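*Speaker notes — "Picking an arm kit when you're a small shop." Keep the water bottle on the left side of the lectern this time. Clicker goes in the right hand.*

## Opening (stay on the title slide)

Hello, good afternoon, and thank you so much for coming back after lunch — I know how comfortable those chairs in the lobby are, and I was in one of them myself until a few minutes ago.

I'm going to spend our time together on one product, the Olavura arm kit from Grinmont. I do want to be upfront that I bought ours at the normal price, and that I've got nothing to sell you. I run the prep and returns side of a small business that rents out tableware for parties and weddings, and I'm up here because a few of you wrote to the organizers asking for a talk by somebody who had to live with one of these things after the box was opened.

(Pause. Ask for hands: who has an arm already? Who's been asked by their boss to look into one? Be nice to the second group, they look tired.)

## What comes in the box

The kit is a single arm, a two-finger gripper, a fixed camera on its own stand, the controller, and a license for Voyle, the software you teach it with. There's a printed quick-start booklet too, and I'd like to say a kind word for that booklet, because it's the best thing Grinmont makes. Somebody over there sat down with a person who had never done this before and wrote down every place they got stuck. Page 13 is the one you'll end up taping to the wall. It covers matching the camera's view to the arm's idea of where things are, and if you do that page slowly once, you can skip a great deal of misery later on.

What you don't get is a table, a mount for odd surfaces, or spare finger pads. Order the pads with the kit! I waited, and then I waited some more while they shipped, and in the meantime our arm was holding things with a pair of pads that had gone shiny as a church shoe.

## Teaching it a job

(Next slide, the plain one with the three steps. Don't read it out.)

With Voyle you guide the arm by hand through the job, and it saves each go as one demonstration. You do it again, with the objects moved a little, and again, and so on until you've got a pile of them. Then you press Train and go home for the night.

Grinmont's booklet suggests 200 demonstrations for a simple pick and place. We were at 507 before I was happy. Now, some of that was me. I'm fussy, and for the first stretch I kept putting everything down in almost the same spot, so the arm got wonderfully good at one patch of floor and was lost anywhere else. If you take one practical thing back to your shop, please let it be this: move your objects more than feels sensible. Turn them, swap their sides, leave a wide gap and then a narrow one.

(Slow down here, people write this part down.)

The other thing I'd pass along is to start with dull objects. I know the temptation. You've got this lovely new machine and you want to see it pick up a wine glass in front of the whole staff. Choose things that don't mind being dropped, or that are cheap to replace, and pick a pair that are different from each other in shape and in how much they give. A hard thing with a rim and a soft thing you can squeeze will teach you more about your gripper settings than ten hard things would.

## The rough spots

I promised I'd be fair, so let me go through the parts I grumble over.

- Voyle's undo only goes back one demonstration. If you spot a bad one later, you have to go digging through the list by time of day, and at the end of a long afternoon they all look alike.
- The gripper force slider goes from gentle to firm with no numbers on it. I put a strip of masking tape beside the screen and made my own marks.
- Support is friendly and knows its stuff, but they're in a different time zone from us, so a question sent at 4 p.m. gets answered after I'm in bed.
- The yearly renewal on the software isn't mentioned until quite late in the ordering. Ask for it in writing.

We also had a loan of the Prurnness kit, and people always ask me how they compare, so I'll say a little. The Prurnness arm felt sturdier to me and its software let me edit demonstrations properly. It also took me most of a week to get going, where the Olavura was moving before I'd finished my coffee. If you have an engineer on staff, try the Prurnness. If you have me, well, you can guess.

## Work on the floor

(Change slide. Give them a moment with it before talking.)
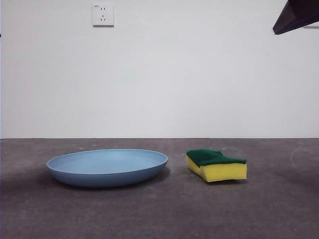

**How long does it take to set the Olavura up in a new spot?**

Plan on 30 minutes if the camera stand has moved, most of it spent on the matching steps in the booklet. If only the arm has moved and the camera can still see all of its reach, you can get by with the short check in Voyle, and that's a matter of a few minutes once you've done it a couple of times.

## Wrapping up with costs and questions

I won't put our invoice on the screen, but I'm happy to talk through it with anyone at the coffee table. Budget for the kit, the pads, the renewal, and somebody's hours. The hours were the big one for us. Teaching is pleasant work, a bit like folding laundry with the radio on, but it's still a person standing there doing it, and that person isn't doing their other job.

Would I buy it again? I would, yes, with the pads in the same order and with a better plan for naming my demonstrations. We're renewing in December, and I've sent Grinmont a long and (I hope) polite letter on the subject of that undo button.

(If there's time, take questions from the back rows first, they never get picked. If there's no time, point people to the handout by the door. Leave the last slide up with the parts list on it so they can take a photo.)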